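Search this forum... Go Advanced

Slim wallets: does anybody still use theirs after a year?

ghalliday
I'm on my third one. The pitch is always the same: you're carrying junk, your back hurts because of the junk, buy this and carry less. Well, I could carry less for free by throwing out the punch card for the sandwich place in Pitdale that closed. Paying $30 for the privilege of having nowhere to put a receipt seems like a strange deal to me.

My Sestbridge lasted until July, when the pocket stretched so far that two cards slid out in a parking lot. I found one of them. The company's answer was that I had "overfilled" it. I had four cards in a wallet they sell as holding six.

So before I get talked into another one, who here has used the same slim wallet every day for a full year? I don't mean "just got it, love it."
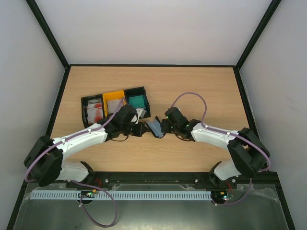 Light blue, folded, middle of the table.

arvo.laitinen
Fourteen months on a Nisbet, daily, front pocket. It's fine. It looks beat up and I don't care. The stretching thing is real but you have to go slow with it: start with three cards, and don't cram a fourth one in on day one because the box says you can.

ghalliday
See, that's what I mean. I have to train it? My dad's bifold took whatever he shoved in it for twenty years, including a spare key and a fishing license.

arvo.laitinen
And he sat on a brick for twenty years. You asked for someone past a year and I'm past a year.

ghalliday
Fair enough. What's in it, though?

arvo.laitinen
License, debit, credit, insurance. One twenty folded up behind the license.

Lorna Gourlay
The back pain claim is the part that bugs me. Every one of these companies has it somewhere on the page and I have yet to see one explain who they asked. If a fat wallet makes your hip sore, move it to another pocket. I did that years ago and I still own the fat wallet.

Also, leather is doing a lot of work in these ads. "Genuine" tells you next to nothing. I bought a Dredano that was described as full grain and when the edge started peeling there was something gray and fuzzy underneath that I wouldn't call grain of any kind. Emailed them two times and got a coupon.

niven_a
Mild disagreement, Lorna. My Dredano has been good, and I'm not easy on it. They may have switched suppliers, or you got a bad one. One peeling edge isn't much to hang a company on.

Lorna Gourlay
One peeling edge and one coupon. If they'd sent a replacement I'd be in here telling everyone to buy it.

niven_a
OK, the coupon is pretty bad.

For what it's worth, I'd pay more attention to the stitching than to what the thing is made of. Look at where the line turns the corner. If the stitches get longer or start wandering there, somebody was in a hurry, and that's where the thread will go first. A contrast thread makes it easy to check, which I suspect is why the cheap makers like black on black. White on black shows you everything, good or bad. It also gets dirty, before anyone says it.

And a rounded corner holds up better than a square one in a pocket. Square corners curl. I've had three curl on me.

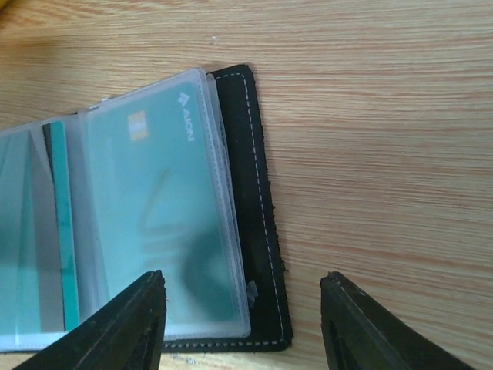
Ngaio Tipoki thinks the whole argument is two years out of date. I pay with my phone for everything except the laundromat and the farm stand, and my license sits behind the phone in the case. Gave my card holder to my brother, who lost it. Why are we comparing thread?

ghalliday
Because my phone was dead at 7 p.m. on Tuesday and I still bought groceries.

Ngaio Tipoki
Charge your phone?

Lorna Gourlay
I'm not putting my license, my money and my only way of calling for help in one object that I also drop on the sidewalk. Call me old.

arvo.laitinen
The phone case thing is just another slim wallet anyway. Mine loosened up faster than any card holder I've had. The license fell out at the gas station and a nice man chased me across the lot with it.

niven_a
Back to the question at the top. If you do buy again, buy it in a store, and bring your own cards with you. Load it up right there at the counter. If the clerk objects, that's useful to know. You can't do that online and no review is going to tell you how tight your particular stack is.

Skip the RFID lining too. It's stiff, it cracks at the fold, and I have never met a person who had a card skimmed through their pants.

ghalliday
On that one I think we all agree. There's a 490-reply thread on it and I read way too much of it.

I'll give the old bifold another month. If the seam goes I'll look at a Nisbet, in person, with four cards.

arvo.laitinen
Three cards.

Recent threads
Money clips: why do they all go loose
Is "vegetable tanned" on the label worth paying for
RFID blocking, the long one
Belt that doesn't crack at the third hole
Sestbridge warranty, has anyone gotten a refund
Best way to clean light-colored thread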